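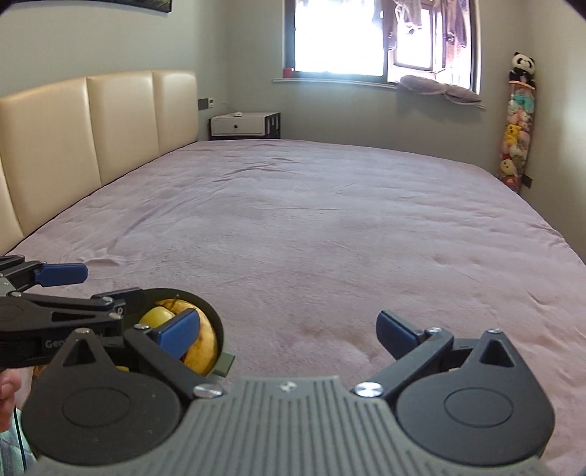
Outdoor Antenna and Coax Run — Yearly Safety Checklist, With Comments

Kavanagh house, fixed wireless internet + over-the-air TV
Walked March 11, 2023
Marks: OK, FIX, WATCH, N/A

Posting the whole thing filled in because people keep asking for the blank one and the blank one is no use without the comments. Copy the lines, delete my answers, put in your own. Residential only. Single mast, one building, short tower at most. If you have a tall tower, hire a tower crew.

Not an electrician. Your local code wins over anything here.

BEFORE GOING UP

Weather checked, no storms in forecast — OK
Clear until evening. If you can hear thunder you are already too late, go inside.

Wind — OK
Light. I don't go on a roof in anything that moves the trees.

Overhead power lines located and pointed out to whoever is helping — OK
Service drop comes in at the north corner, mast is on the south gable. Do this one every year even if you did it last year. Lines get moved. Mast height plus antenna has to be able to fall in any direction and not touch.

Ladder feet, locks, rungs — OK
Left foot pad is worn. Ordered a pair.

Ladder is fiberglass — OK

Second person on the ground — OK
On the ground and looking up, not on the phone.

Power injector unplugged at the wall — OK
Unplug it, don't just switch off the strip. Strip switch was lit and the outlet behind it was still feeding the injector last time because it was plugged into the always-on side. Tape over the plug so no one puts it back in while you're up there.

Roof surface dry — OK
Shingles on the shady side had frost until mid morning. Waited.

MAST AND MOUNT

Mast plumb — OK

Lag bolts into framing, tight — OK
Quarter turn on the lower left one. Rest did not move. Don't lean on them, lags into old fascia will strip and then you have a real problem.

Sealant around lags — FIX
Cracked on the uphill side. No stain in the attic under it but it needs redoing. Cleaned, resealed, will look again in August when it's been thru some heat.

Rust at clamps — WATCH
Surface rust on the U-bolts. Nuts still turn. Replacing with stainless next time the dish has to come off anyway.

Mast cap present — OK
Was missing when we took this over. Open mast fills with water, water freezes, mast splits.

Guy wires — N/A
No guys, mast is short. If you have them: turnbuckles safety wired, no broken strands, no frayed bits at the thimbles, anchor not pulling. Write down which one you tightened.

Antenna elements straight, nothing hanging — OK
One element on the TV antenna a bit bent. Bird, probably. Bent back by hand.

Fixed wireless radio bracket — OK
Haminell unit. Bracket has two pinch bolts and the back one is easy to miss. If it's loose the radio creeps down a hair at a time and you blame the provider for it.

Aim mark still lines up — OK
Paint pen line across the bracket and the mast. Cheapest thing on this list. Do it the day you install.

COAX AND ETHERNET, OUTSIDE

Jacket condition, whole length — FIX
Total run is 136 feet for the coax. Good except one section where it crosses the gutter edge and has been rubbing. Not thru to the braid yet. Put a sleeve on it and moved the clip so it stands off. Run your hand along it, eyes miss stuff.

Drip loop before entry — OK
Redone last year. It had been pulled tight by somebody, straight in, water ran right down it into the wall.

Connectors weatherproofed — FIX
Tape on the TV antenna connector was coming loose at the top. Pulled it all off. A little green on the center conductor. Cut back, new compression connector, rubber tape then vinyl over, finish the wrap going upward so the layers overlap like shingles. If yours are the old crimp-on type or, worse, twist-on, just replace them.

Outdoor rated cable used outdoors — OK
The Ethernet to the radio is the black UV rated kind. The gray indoor cable someone had there before crumbled in my hand.

Clips and straps — OK
A few popped off along the soffit, put back. Don't use staples on coax. A staple gun driven hard will flatten it and you'll chase the bad channel for a month.

Cable kept away from power — OK
Crosses the AC line at a right angle, otherwise well apart. Nothing zip tied to the electrical conduit. There is always something zip tied to the electrical conduit, look again.

Bend radius — OK

GROUNDING — READ THIS ONE SLOWLY

Everybody skips this part. It's the part the list is for.

Mast bonded to ground conductor — OK
Clamp is tight, metal to metal, no paint under it.

Ground conductor is continuous and heavy enough — OK
Copper, no splices, gauge matches what the town wanted on the permit. Runs as straight as it can. No loops or sharp bends.

Coax ground block installed near entry — OK

Ground block wire tight under screw — FIX
Was finger loose. Finger loose! Snugged down. It gets cold and hot all year and backs out. Put this on your calendar even if you do nothing else on here.

Surge protector on the Ethernet line — OK
Inline type, outside box, its own ground lead to the same point. Status light good. Note the light only tells you some of the story, after a close strike I'd swap it anyway.

Ground rod bonded to house electrical ground — OK
This is the one that gets done wrong. A separate rod for the antenna that isn't tied to the house ground is not safer. You end up with two grounds at different voltages in a storm and your TV sitting in between. If you find a lone rod with no bond wire, stop and call an electrician. Don't improvise it.

Rod clamp visible and not corroded — WATCH
Some mulch piled on it. Dug it out. A bit of white crust on the clamp, brushed off, still tight. Clamp should be the direct burial kind if it's going to be under dirt.

What grounding does not do: it doesn't make the antenna lightning proof. Direct hit, things will cook. It bleeds off static and gives a nearby surge somewhere to go.

ENTRY POINT AND ATTIC

Wall penetration sealed — OK
Bushing plus sealant. Hole slopes down to the outside.

Signs of water inside — OK
None. Flashlight on the back of the sheathing, then feel the insulation below.

Splitter — FIX
Four way splitter with only two legs in use and no terminators on the other two. Swapped for a two way. If you have to keep the big one put 75 ohm caps on the open ports.

TV preamp power inserter in the right place — OK
Between the preamp and the splitter, not after. If it has to pass through the splitter the splitter needs a power pass port, and that port has to be the one you use. Check the little printed arrow.

No cable under insulation near a light fixture — OK

Attic walkway boards solid — OK
Step on joists. You know this. Still.

INDOORS

Injector label matches the radio — OK
Passive injectors are not all the same voltage and they all look alike in a drawer. Tagged this one with the radio name and a date.

Injector warm to touch, not hot — OK

Outlet — WATCH
Two-prong adapter was in use behind the desk. Gone now. Plugged into a grounded outlet, tested with the cheap three light tester.

Battery backup — OK
Self test passed. Battery is original so it's getting on.

Router ventilated — OK
Grudus router. Had been under a stack of papers. Moved to the shelf.

Link speed at the switch — OK
Shows 1000. Was dropping to 100 before we redid the outdoor plug, so if yours says 100 and your gear is gigabit go look at the cable ends first.

Wall plates tight, no bare conductor — OK

No cord across a doorway or under a rug — FIX
Ethernet cord ran under the hall rug. Rerouted along the baseboard. Power cord never, ever goes under a rug.

SIGNAL CHECK AFTER POWER UP

Not safety but do it while the ladder is still out.

Radio signal same as last year — OK
Within a couple dB. Good enough.

TV rescan — OK
Weakest channel read 69 on the set's quality meter, was in the low fifties before the connector was redone. Meters on TVs aren't comparable one brand to the next so only check yours against yours.

Photos of every connection taken — OK
Ground block, rod clamp, brackets, entry hole. Saved with the permit.

TO DO LIST OUT OF THIS VISIT

Ladder foot pads
Stainless U-bolts
Look at sealant again, August
Backup battery, price one
Recheck ground block screw in 6 months
Trim the maple branch on the west side, close to touching the radio in a good wind

QUESTIONS I GET

How often? Once a year plus after any big wind or a strike close enough that you jumped.

Can I skip the roof and use binoculars? For the mast, antenna, bracket, yes, decent way to do it if you don't like heights. You won't see a bad connector though. Do the ground level grounding items either way, none of those need a ladder.

Does my insurance want this? Ask them. Mine wanted the permit number and the pictures of the ground.

Rental or condo? Ask the owner in writing before drilling anything. The grounding part still applies to you, balcony mounts too, check what your code says.

Is the Fluso grounding kit any good? Haven't used it. If the wire in the box is the right gauge for your town and long enough to reach without a splice then probly fine. Short wire in the kit is the usual complaint with all of them.

Blank version, no comments, is at the bottom of the downloads page. Prints on two sides. If a line is wrong for your area tell me which one and which code section and I'll fix it.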